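Potluck season: notes from the spring supper

The spring interfaith supper at Bidcombe Hall brought in 413 people this year. Most came from the Nokutley side of town, and a good number stayed through to the end, when the lentil soup had run out and the only thing left on the dessert end was a tray of plain dates. Takings from the door and the raffle came to $3,448. All of it goes to the pantry fund, as it did last year.

I have been asked to write up how the menu was put together, partly so that people planning the July meal have something to work from. I'll try to keep it short.

The supper falls at a time when several of our groups are either keeping a fast, coming off one, or getting ready for one. That makes a shared menu harder than it sounds. The Lent families had finished their fast by the date of the supper, and many of them wanted eggs, butter and lamb. The Orthodox families still had a few days to go and were eating no meat, dairy or eggs. Passover was still on, so those guests needed food with no bread or grain that rises, and some of them don't eat rice or beans during that week either. Several of our Hindu members keep certain days without onion or garlic. You can't make one pot that suits all of those people, and we stopped trying to a few years back.

What we do now is run four tables. Each has its own serving spoons, and the spoons don't travel. Every dish gets a card with the full list of ingredients, written by the person who cooked it. A card that says "vegetable curry" isn't enough. If there's ghee in it, write ghee. If the stock came from a cube, write down what was in the cube. We had 28 dishes with full cards this year and a few without, and the ones without were mostly left alone by the people who most needed to know.

The sealed Passover meals were ordered in advance and kept in their own cooler. They went to the guests unopened. Please keep doing it this way. Two years ago someone kindly unwrapped them all to save time, and they could no longer be used.

Paper plates, cups and bowls were used throughout. There were complaints about the waste, which I understand, but the hall's own dishes have been used for everything over the years and several guests can't eat from them.

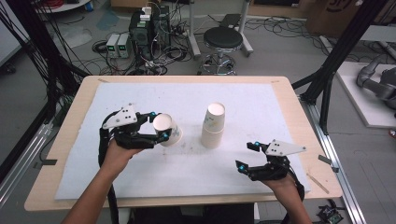 A paper cup on its side on a covered tabletop.

On quantities: the soup went first, as it always does. Pacita Pascual made hers in two pots, one with onion and one without, and the one without was empty inside 40 minutes. She has agreed to share the recipe. It is red lentils, grated carrot, a thumb of ginger, cumin seed toasted in oil, turmeric, salt and a lot of lemon at the end. She uses one cup of lentils to five cups of water and lets it cook until you can't see a whole lentil anymore. The cumin goes in oil in a separate pan and is poured over right before serving. If you make it the night before, it will set like pudding, so loosen it with hot water and taste it again for salt.

The rice was less of a success. We had too much of it and it sat too long. My suggestion for July is to cook it in smaller batches and hold some back.

Desserts were heavy on coconut, which suited nearly everyone. The semolina cake from the Barka family came with the syrup in a separate jug, and people poured on as much as they liked. I thought this worked well and would like to see it again. The almond macaroons on the Passover table were gone before I got to them.

Something that came up afterward is the order of the evening. We opened the tables at six. Two families were fasting until dark that day for their own reasons and had to sit through the whole meal in front of other people's plates. They were gracious about it and said they were used to it from work. All the same, we should have set food aside for them at the start. By the time they could eat, the hot dishes were cold and picked over. Next time there will be a sign-up line for late plates, and those plates will be made up first and kept in the warming oven in the back kitchen. You won't have to give a reason to put your name down.

A related point about the greeting before the meal. It was meant to be two minutes and it ran to fifteen. Short readings are welcome from anybody. If you'd like to say one in July, send it to me ahead of time and I will pass back a slot.

Lost and found: one green scarf, a casserole lid with no casserole, and a child's left shoe. They're on the shelf by the coat hooks at Bidcombe Hall. Serving dishes with names taped to the bottom have gone back to their owners. Those without names are in the box under the same shelf.

The Lehtinen bakery has offered to bake flatbread for the July meal if we can give them a number two weeks ahead. They also need to know how many should be made without milk. Put both on the sign-up sheet, please, next to your dish.

The sheet will go up in the hall entry and there will be a copy at the pantry desk. Cards for ingredients are in the drawer underneath it. Take one home with you and fill it in while you cook.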